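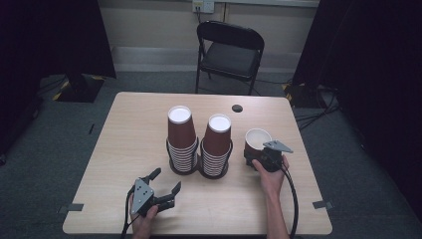 Give it two years, one visitor told the room at large, and there won't be a person behind a coffee counter anywhere in the state. A few people nodded. The presenter from Jindero smiled and didn't correct him, and I wrote that down, because a company that lets a remark like that go by has decided it's useful.

I had driven 70 miles to the open day at the Krūmiņa building, where Jindero rents the ground floor and shares a loading dock with a packaging firm called Indivero. The invitation promised "a day with robots that learn from people." What we mostly saw in the morning was people. The cup station is a fair sample. An operator holds a gripper in each hand and handles brown paper cups that sit stacked in black wire holders, and the work is recorded so that a robot can be trained on it later.

I have no quarrel with the method. Holding the gripper yourself is a sensible way to show a machine how a job is done, and it's a lot cheaper than steering a full robot arm by remote control. It also looks tiring. You give up your fingers and get a pair of stiff ones instead, on the end of a thing with a cable hanging off it. When we were allowed to try a spare pair, I found that nested paper cups cling to each other much more than I had ever noticed. I crushed the first one. I got the next one off with its neighbor still inside it, and the operator very kindly said that happens.

What I do have a quarrel with is the way the numbers were presented. The slide said 3,000 demonstrations had been collected for the cup task. Fine, but of what? I asked whether they were all done at the same table with the same cups, and the answer was "largely." I asked how many operators had taken part and was told the team was growing. I asked how many recordings had been thrown out and was told that quality was a priority. None of those is a strange question, and somebody on the staff must know the answers.

The table matters, by the way. There is gray tape at its front corners to mark positions, and the cups I tried were all one kind. That's a reasonable way to begin. A coffee shop, though, has three sizes of cup, a wet counter, a sleeve of lids that someone opened from the wrong end, and a customer leaning over to ask about oat milk. I would have liked one sentence from the presenter about the distance between the two places. The closest we got was "real-world ready," which was printed on the lanyards.

After lunch (sandwiches, decent, and coffee from an urn that people worked with their own hands) we were taken next door to see Zerance, the robot that is supposed to benefit from all this. Zerance has two arms on a fixed stand. It was asked to take a cup from a stack and set it down on the counter. The first attempt went well and got applause. On the second it brought up a pair of cups stuck together and set them down very carefully as one, and that got applause too, mostly from people standing too far back to see. Then it paused for long enough that an engineer walked over and touched something on a laptop. We were told it was "thinking about its grasp." I asked whether it was stuck. It was stuck.

To be fair, I liked the engineer a good deal more than the presentation. Away from the microphone she said that separating cups is hard precisely because it looks easy, that the friction changes from one box of cups to the next, and that a humid day makes things worse. She said the robot had a better week before they changed suppliers. I learned more in that conversation than in the whole slide deck, and I wish they had simply given her the stage.

The question of cost came up in the afternoon session and was handled badly. A café owner asked what it would be to lease a unit. The reply was that pricing would be announced in November, with a pilot program for selected partners. She asked whether someone would have to stand next to it. The reply was that a human would remain "in the loop," which I take to mean yes. She did not fill in the interest form, and I can't blame her. If you already pay one person to stand at the counter, the case for also renting a pair of arms that person has to watch needs to be made out loud, and it wasn't.

Indivero had opened its side of the dock too, and hardly anyone went, so I did. Its machine drops flat cartons into a chute, does the same thing all day, and has no learning in it whatsoever. The man running it told me it jams about twice a shift and showed me where. No lanyards. I stayed longer than I meant to.

Would I recommend the visit? If you've never held one of these grippers, yes, go and hold one. It will cure you of thinking that picking up a cup is simple, and it will make you more patient with Zerance than I probably sound here. Go early, before the line for the hands-on table gets long, and stand close during the robot demonstration, on the left side if you can, where the laptop isn't in the way. Ask how many tries out of how many. I asked that as well, and was promised a figure by email.

Parking is behind the building, and the sign for it faces the wrong way if you come from the highway.

Posted Aug 28, 2022. No email yet. I'll add the figure if it comes.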